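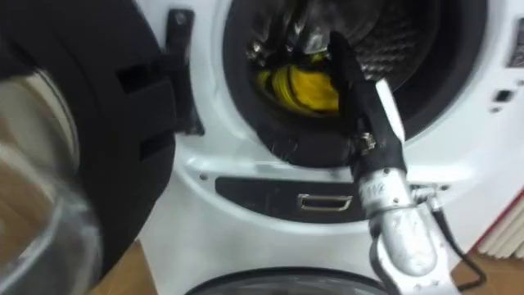
How long should a family have to wait to hear what happened to someone who was hurt in police custody?

In Farkora the answer, at present, is as long as the inquiry takes, and there is no fixed limit.

June 7, 2021
By Lucimara Lopes

The custody inquiry unit for the Farkora district works from the second floor of a former tax office on Tiedemann Street. It looks into any case in which a person dies or is badly injured while being held or pursued by the police. The unit is separate from the force, although more than half of its investigators used to be police officers.

Last year it opened 47 cases. Most were closed without charges, which is usual for bodies of this kind. What has brought complaints is the time taken. One file, concerning a man who broke his hip in a holding cell at Umier station, stayed open for 490 days. His sister rang the unit every fortnight and was told each time that the matter was under review.

"They were polite," she said. "I have no quarrel with how they spoke to me. But I could have recited it before they picked up the phone."

The man himself is walking again, with a stick. He was told the result by letter. It ran to a page and a half and said that no officer had committed an offence. It didn't say how he came to be on the floor. 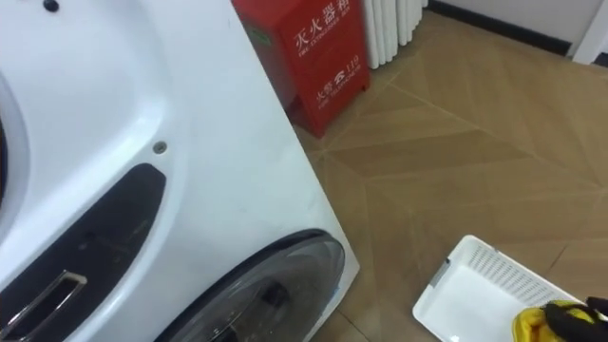
The front of a white washing machine, with a grey recessed panel and a chrome handle.

The unit's head of casework accepts that letters of this sort are too thin. Her staff are allowed to publish a full report only when charges are laid or when the case has gone to an inquest. Otherwise the family gets a summary, and the detail stays in the file. She would like that rule changed but says it is for the district assembly to decide.

Delays have several causes. Medical reports are slow to arrive. Officers who are the subject of an inquiry can't be made to give an interview, and many decline on advice. Camera footage from the stations is kept for 20 days unless somebody asks for it, so a late referral can mean there is nothing left to watch. In the Umier case the request went in on the last possible day. 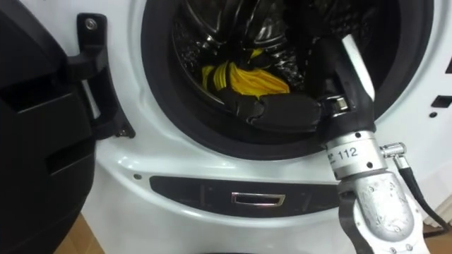
The police association has its own complaint about the wait. An officer under inquiry is moved to desk work, sometimes for more than a year, and may lose overtime pay for the whole of that period. A sergeant from Janero, cleared last winter, said his children had been asked about it at school. He thinks a firm deadline would help both sides, and on that point he and the sister in Umier agree.

A draft rule would give the unit 300 days to finish a case, after which it would have to explain the delay in writing to everyone involved. It would also oblige stations to keep footage from the moment an ambulance is called. The force has objected to the second part on grounds of storage costs.

The assembly is due to debate the draft in August. Until then the unit carries on under the old rules, with six investigators and one vacant post that has been advertised twice.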